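Visit to the Galtamex teaching room

On 4/24/24 Svatopluk Slanina received us at Galtamex and brought us directly to the tables where people guide robot arms and every try is recorded. The task of that morning was a flat red piece in a clear tray.

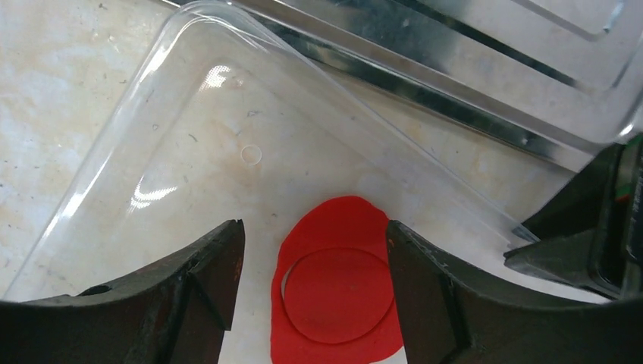
The red piece between the two fingers, from the wrist camera.

Jean Rennie told us that the collection has 1,724 recorded tries, and bad ones are also kept. One try may last no more than 80 seconds. At the same table the right arm is also given a spatula, and the toys stay lying around it.

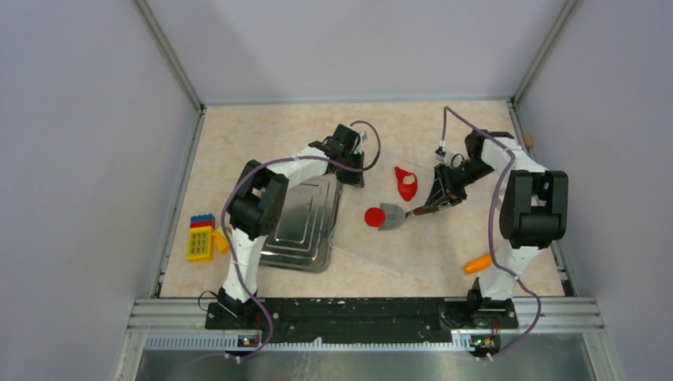
Questions from our group

We asked who checks the recordings. Two persons do it, each separately.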